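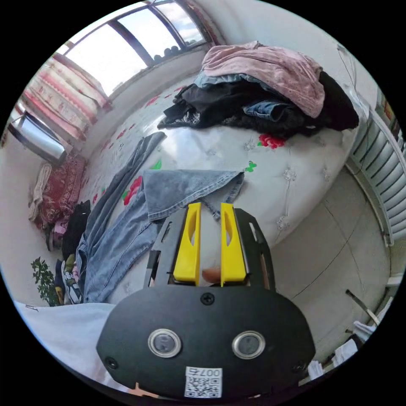
Seit gestern sortiere ich den Kleiderschrank aus und schreibe hier mit, weil ein paar von euch nach dem Umzugs-Thread wissen wollten, wie es weitergeht. Die Wohnung hat ein Schlafzimmer und einen Schrank, der 40 cm schmaler ist als der alte. Sortiert wird auf dem Bett. Die hellblaue Jeans liegt quer über der weißen Tagesdecke, der Haufen mit dem rosa Teil obenauf ist noch offen. 1/13

Die Tagesdecke bleibt beim Sortieren drauf. Sie ist gesteppt, mit roten Blumen, und kann in die Maschine. Das Bettzeug darunter will ich nicht jeden Abend neu beziehen.

Regel vom letzten Mal: Jedes Teil wird einmal in die Hand genommen und bekommt dann einen Platz. Zurück auf den Haufen ist nicht erlaubt. Habe ich gestern dreimal gebrochen, jedes Mal bei Pullovern.

Jeans falte ich so: längs halbieren, Schritt nach innen schlagen, vom Saum her in Drittel legen. Dann stehen sie in der Kiste, und man sieht alle Bünde von oben. Mit dünnen Stoffhosen klappt das nicht, die fallen um.

Kisten sind von Plalletti, die flachen ohne Deckel. 33 cm breit, zwei nebeneinander passen genau auf den Schrankboden. Die mit Deckel hatte ich vorher, da habe ich nach einer Woche nichts mehr zurückgeräumt. 5/13

Frage aus den Antworten: Nein, ich rolle nicht. T-Shirts habe ich einen Winter lang gerollt, danach musste ich jedes vor dem Anziehen bügeln. Für den Koffer ist es in Ordnung.

Dunkle Sachen kommen getrennt von hellen in die Kiste. Das hat mit Ordnung wenig zu tun, ich finde im Dunkeln sonst morgens das Schwarze nicht. Die Lampe im Schrank ist seit dem Einzug kaputt. Steht auf der Liste.

Kleiderstange: Rodero, ausziehbar, zum Klemmen. Trägt laut Packung mehr, als ich ihr zutraue. Wintermäntel hängen deshalb im Flur. Hier nur Hemden, zwei Kleider, eine Jacke.

Weg geht alles, was ich seit zwei Wintern nicht anhatte. Ausnahme sind Sachen für Anlässe - die haben eine eigene Kiste, und wenn die voll ist, ist sie voll. Kaputtes kommt zum Flicken in einen Beutel an die Türklinke. Hängt er im Schrank, vergesse ich ihn. 9/13

Verkauft wird wenig. Letztes Jahr habe ich über Grinida alles Mögliche eingestellt und viele Abende mit Nachrichten à la "letzter Preis?" verbracht. Jetzt nur noch Wollmantel und Stiefel, der Rest geht in den Spendenladen.

Nachtrag zu den Jeans, weil jemand nach dem Waschen gefragt hat: auf links, kalt, nicht in den Trockner. Geknöpft und mit geschlossenem Reißverschluss, dann hakt nichts in den Strickjacken fest. Trocknen am Bund aufgehängt, nicht am Saum. 11/13

Zwischenstand 27. Feb. 2023, abends: beide Jeanskisten eingeräumt, T-Shirts zur Hälfte. Socken habe ich verschoben. Schlafen muss ich in dem Bett ja auch noch, was offen ist, kommt über Nacht in den großen Korb.

Im März sind Bettwäsche und Handtücher dran. Wer eine gute Lösung für Spannbettlaken hat, bitte in die Antworten. Bei mir werden es immer Knäuel. 13/13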